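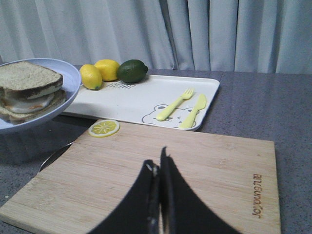 4.2 Closing on thin objects

September 2019 - Clatesent Manipulation Group
Reading time: 4 min

Figure 3. Wrist view with the fingers nearly closed over the board. The lemon slice is at upper left; the whole fruit stands along the back of the tray.

Most of the grasping literature is kind to itself in its choice of objects. Mugs, blocks and bananas all stick up from the table, and a gripper that arrives a little high or a little low will still come home with something. A slice of lemon offers no such charity. It lies flat, it is slippery, and its top surface is so close to the board that our depth sensor regards the two as the same thing. We picked it for these reasons, and regretted it on schedule.

The kitchen set in Figure 3 was arranged to be hard in ordinary ways. The two lemons and the lime touch or nearly touch, so a policy that wants "the lemon" has to settle which one it means. The fork and knife are the same pale yellow, lie close to parallel, and rest on a tray printed with a bear's face. The bear was the most successful adversarial pattern in the study, and we did not design it. Our first segmentation model, Vundetti, treated the ears as graspable in 13 of its 42 opening trials and pressed down on them with real conviction.

The wrist view has a well-known problem, visible in the same figure. At the moment when precision matters most, the fingers fill the lower middle of the view and hide whatever lies directly behind them. A fixed overhead camera avoids this, but it loses the thin gap between the fingertips, and the gap is the one measurement we trust during the last stage of closing. We therefore kept the wrist camera and changed what the policy is asked to remember.

The method, which we call Rinaldi, holds on to the last clear view of the target taken before the fingers enter the central region. From then on the policy receives two inputs: the stored view, shifted according to the motion of the arm, and a narrow live strip covering the fingertips. The stored view says where the slice ought to be. The live strip says whether the fingers are still in a position to do anything about it. When the two disagree by more than a set threshold, the arm backs up and looks again, a behavior that reviewers of an earlier draft called "hesitant" and that we prefer to call the contribution.

Training used nearly 2,000 demonstrations from the Birnusora collection, all recorded with the same two-finger gripper and a gray tabletop. We did not retouch the backgrounds. Curtain folds, board grain and the brand name burned into the cutting board were left for the network to ignore by itself. For the curtain it managed this quickly. The lettering took longer - dark brown on pale wood has strong edges, and strong edges are what these networks like.

With the stored view enabled, failed closures on the slice fell from 13 to 6 over a matched set of 42 trials. Whole fruit showed no measurable change, as expected, given that whole fruit was never the problem. The remaining slice failures were all of one kind: the fingertips met the board a moment too early, the arm registered contact, and the policy concluded that it was holding something. It then lifted nothing with great care and carried it to the plate. A force threshold tuned by hand removes this error on our board and brings it back on a softer one, so we report the results without it.

Utensils are treated separately in Section 4.3, where the stored view helps with the fork and does very little for the knife.

Last updated: September edition, revision 6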